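Skirkance toy library to reopen in old Ulex Street shop

October 23, 2020 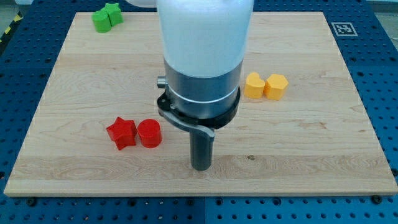

Colored blocks in green, yellow and red on a wooden board.

SKIRKANCE – The town's toy library will reopen next month in the former shoe shop on Ulex Street, seven months after it lost its room at the Eder Community Center.

Doors open at 10 a.m. on the first Saturday. No wait, scratch the ribbon cutting that was on the flyer, the organizers dropped it. Just the doors.

The library has 1,947 toys and games on its list. Puzzles, train sets, dress-up boxes, blocks, board games, a few ride-on cars. Most of it has been sitting in a storage unit off Woler Road all summer. Families in Skirkance and the Woler townships can borrow up to four items at a time and keep them for three weeks.

Membership was 114 families when lending stopped in the spring. All of those cards are still good, and the months the library was shut will be added on to the end. New members pay $15 a year. Free for foster families and for anyone getting food assistance, bring a letter or a card.

The move has been on the cards since July, when the community center told the group it needed the room back for day care. Two other spots fell through. One had stairs, the other wanted a five-year lease. The Ulex Street shop has been empty since the shoe store closed and the landlord agreed to a one-year deal, with the first 90 days rent free.

It is smaller than the old place. Shelves on three walls, a counter, a back room for returns. No play corner for now, and parents should'nt plan on staying long. Six people in the shop at once, masks for everybody over two.

Borrowing will work different too. Families pick from the online list, get a time slot, and collect a packed bag at the counter. Browsing is by appointment only on weekday afternoons. Returned toys go in a bin by the back door and sit for three days, then get washed and go back on the shelf. Soft toys and dress-up clothes are not being lent until further notice. Puzzles are, but check the pieces before you leave – missing ones are charged at a dollar each, up to five dollars.

The group is still short of money for shelving. A yard sale in the Eder parking lot brought in some of it, and the Woler hardware store gave paint and brackets. Donations can be dropped off during opening hours. What they want is wooden toys, building sets and games for kids over eight, the shelf for that age is pretty bare. What they don't want is anything with a cord, anything stuffed, and anything with parts missing. There are 75 incomplete puzzles in storage allready.

Late returns from before the shutdown will not be fined. Bring them back any time before the end of the year, no questions.

Opening hours will be 10 a.m. to 1 p.m. on Saturdays and 2 to 5 p.m. on two weekdays still to be set. Parking behind the building, enter from the alley – the spots out front are 20 minutes only. The side entrance has a ramp.

The online list goes live one week before opening. Time slots can be booked from that day, or by leaving a message on the library's phone line, same number as before.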